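Reading Buddies Across the Hall: What We Learned From Pairing Two Grades
Student project report, Jilumdale Teacher Preparation Program
Submitted June 17, 2023

Why I picked this project

When I started my placement at Brullesa Elementary I had a long list of things I wanted to try, and most of them were far too big for a student teacher with one classroom and a borrowed cart of books. What stayed on the list was reading buddies. I had a reading buddy myself when I was in first grade, a very patient fifth grader who let me read the same book about a duck over and over, and I have never forgotten how grown-up I felt turning the pages for her. So I will admit I came to this with a soft spot for the idea, and I have tried to keep that in mind while writing up what happened.

The plan was to pair a second grade class with the fifth grade class across the hall for a half hour of shared reading, starting in November and carrying on until the end of the school year. My question was a simple one: would the younger children choose to read more on their own if they had somebody older to read with?

Getting started

The first few weeks were mostly about furniture and noise. Two classes in one room is a lot of children, and they all seemed to want the same rug. After a couple of loud afternoons we split the group, so that half the pairs stayed in the second grade room and half went across the hall, and everything got calmer right away. I wish I had thought of it sooner.

I made the pairs with help from both classroom teachers. We looked at reading level, of course, but we also talked a good deal about temperament, and I think that was time well spent. A shy second grader with a very chatty fifth grader can go beautifully or it can go badly, and you really need the people who know the children to guess which. In the end we changed 6 of the pairs after winter break, and the children took it with more grace than I expected.

The fifth graders had a short lesson with me before they met their buddies. We practiced waiting before helping with a hard word, asking a question about the picture on the page, and what to do when a buddy doesn't feel like reading at all. (Their own suggestion for that last one was "read to them in a funny voice," and it worked so well that I have started doing it myself.)

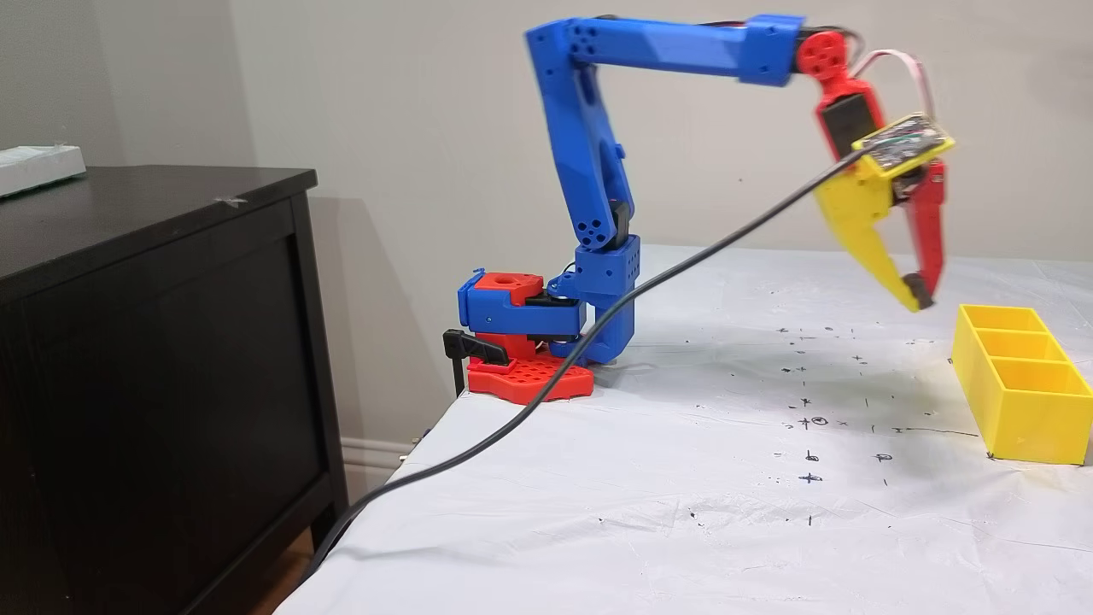
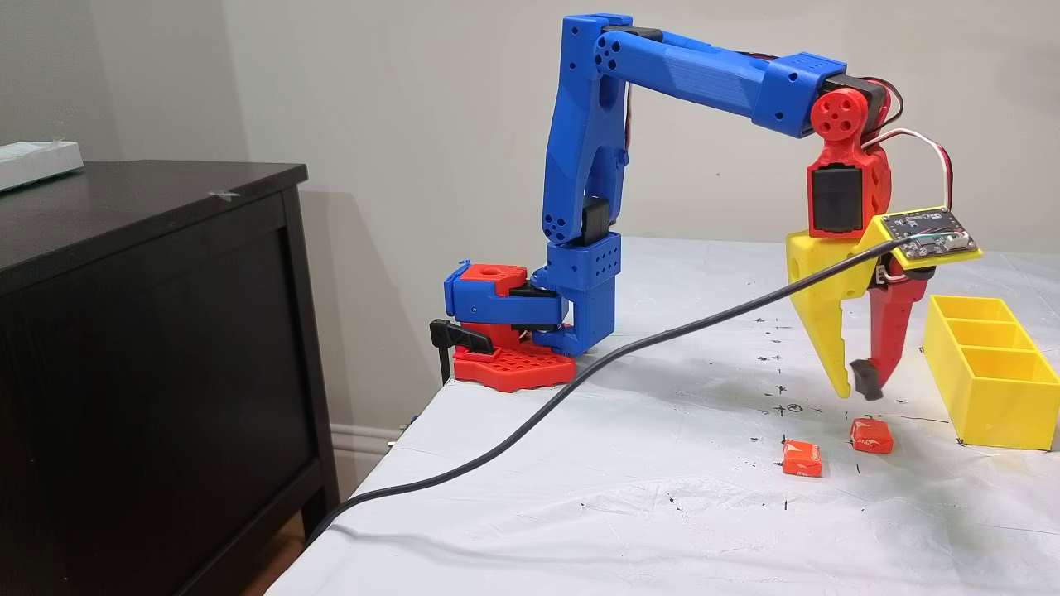 Both pictures: blue robot arm with its red base plate clamped to the table.

Books and money

Our book cart came from a small grant of $1,530 from the Jaidee Fund, which supports classroom projects in our district. I had never filled in a grant form before and it took me several evenings, but I would encourage any student teacher to try it. We spent nearly all of it on paperbacks, with plenty of joke books and animal books because those were what the children asked for, and the rest on book bags so that a favorite could go home overnight.

What we found

Each second grader kept a log of books read by choice, at school or at home, with a sticker for every one. By the last week the class had logged 2,056 books. I want to be careful with that number. Some are very short, a good many are the same title several times over, and we had no log from before the project to hold it up against. Still, the teacher told me that more children were reaching for a book when they finished their work early, and I saw the same thing.

The fifth graders surprised me most. I had thought of them as helpers, and I hadn't planned to measure anything for them. But several wrote in their journals that they had gone back to easier books and enjoyed them, and one who rarely read aloud in class was reading to her buddy with real expression by spring.

What I would change

I would start the logs in September, before the pairs meet. I would also plan better for absences, as a child whose buddy is out sick can feel quite left behind. Tekach Elementary has asked to borrow our fifth grade lesson and try it there next fall, and I have passed along my notes, including the part about the rug.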